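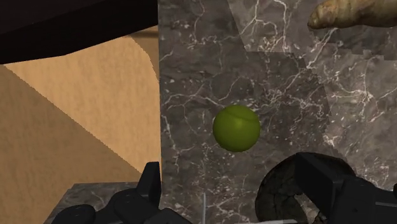 Shuk-fan Tseng

Call for Participants: Ridgeway Home Kitchens Study

The Ridgeway Housing Research Unit invites households in the Catville and Flatum districts to take part in a study of how people use their kitchens. The study will record where meals are prepared, how bench space is shared, and which parts of the room are used for purposes other than cooking, such as homework, paid work and the care of young children.

An earlier postal survey on the same subject drew 1,951 replies. It asked mainly about appliances and floor area, and many respondents wrote in the margins that the questions left out the matters of greatest concern to them. Bench height, storage and lighting were mentioned most often. The present study has been designed with those comments in mind.

Who may apply

We are seeking 200 households. At the time of writing, 189 places remain open. Applicants must:

be 18 years of age or over
live in Catville or Flatum and expect to remain at the same address until the end of the study
have use of a kitchen in the home, whether private or shared
be able to complete a short written diary in English, or have a member of the household who can do so

Renters and owners are equally welcome. Applications are particularly encouraged from households of three or more adults, from people who use a wheelchair or walking aid, and from those whose kitchen has not been altered in the past decade. Employees of the Unit and members of their households are not eligible. 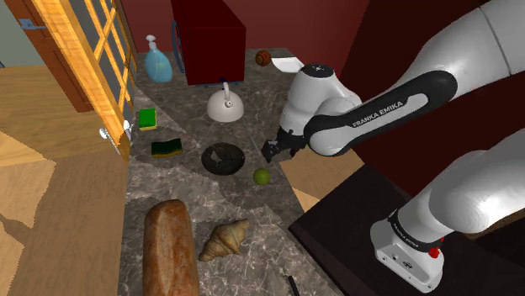 Grey marble countertop with a dark bowl and a small green ball.

What is involved

The study runs for 13 weeks, starting in September. Each household will keep a diary on two days of each week, noting the meals prepared, the people present and any difficulty in finding room to work. Most entries should take only a few minutes. A researcher will also make one home visit, at a time agreed in advance, to measure the height and depth of benches and the distance between the sink, stove and refrigerator.

No photographs will be taken in the home without written permission. Participants are asked not to tidy or rearrange the kitchen before the visit - the measurements are of most use when things are in their ordinary places.

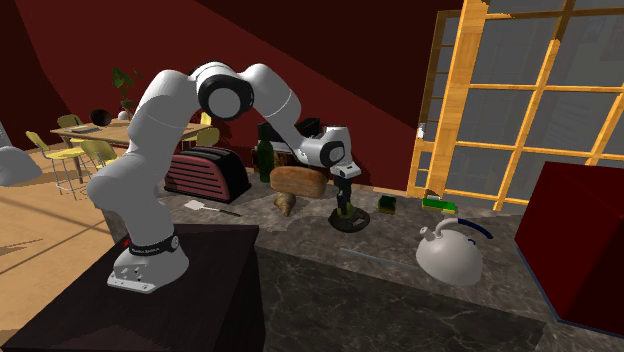

Households that plan to renovate during the study period may still apply, but should state this on the form, as a second visit may be required. Those who complete the diary will receive a grocery voucher and a copy of the final report. Vouchers are issued per household and cannot be exchanged for cash.

Privacy

Diaries are stored under a code number and held separately from names and addresses. Participants may withdraw at any time without giving a reason, and may ask that their entries be destroyed.

How to apply

Application forms are available from the front counter of the Unit, or from the Zillero Reading Room during opening hours. Completed forms may be returned to either location or sent by post, marked "Home Kitchens Study". Large-print forms are available on request.

Applications close on 5/27/18. Late forms will be placed on a reserve list. All applicants will be notified of the outcome in writing.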